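Gripper group moves to wrist-camera trials

The manipulation group at the Dulstead student robotics club spent February on one task: pick a roll of tape from a flat surface, lift it, carry it across the workspace, and set it down inside a marked square. The task sounds small. It was chosen in the fall by Hatsue Ikeda, who runs the group, and it has taken most of the winter to get a version of the gripper that can be tested on it without stopping for repairs.

The current design is called Niltent. It is a parallel gripper with two mirrored fingers, both printed in white plastic and both replaceable without taking the drive apart. Earlier versions used a single long flat face on each finger. Those held boxes well and round objects badly, and the fingers tended to bow outward near the tip when the motor current went up. Tirta Tarigan redrew the finger with a sloped outer edge to put more material near the base. The bow is smaller now. It has not gone away.

The wrist camera looks straight out along the fingers, so every grasp is logged from the same view. Bayu Ngui wrote the logging script and Cempaka Sembiring goes through the stills after each session to mark where contact was made.
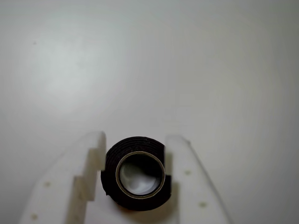 Reading time: 3 min

The black tape roll is one of the harder objects on the list. Held across its diameter, it gives each finger only a short length of curved surface to press on, and a grasp slightly above or below center lets it rotate or slip out along the fingers. The cardboard core is useful for the vision side. It shows up as a light ring against the black, and the detector locates the ring more reliably than it locates the outer edge of the tape, which is matte and gets lost wherever there is shadow under the roll.

Sembiring's marking scheme uses the offset between the center of the ring and the midpoint between the fingers. If the offset is larger than 4 mm the grasp is logged as off center, whether or not the object stays put. Rohani Halim has asked for a second measure covering the angle of the roll, and this will be added once the older stills have been marked again.

For the February sessions the group logged 180 grasps. Nearly 40 were thrown out after a loose camera mount was found, and the affected runs will be repeated. Results for the remainder will be posted on the group page when the marking is done. Members who have asked for raw files should write to Ngui and say which object they need, as the full set is too large to send.

The control code still runs on Gritura, the club's own motion package. Two problems are open. The closing speed is fixed for the whole stroke, so light objects get pushed before both fingers are touching. The force limit is also set by hand for each object, and the value for tape is a compromise - high enough to lift the roll, low enough to keep from squeezing it out of shape. Halim is working on a two-stage close that slows down for the last part of the stroke. A first version is on the test branch and should not be used with the old fingers.

Print files for the current fingers are in the shared folder under the Niltent heading. Please print both sides from the same spool and check the holes before fitting. A few sets from the fall had undersized holes and were drilled out by hand, which left the fingers sitting at slightly different heights.

The bench is booked for the group from 3 p.m. on club days. New members can sit in on a session before signing up, and no earlier work with grippers is needed.

2 comments | 11 shares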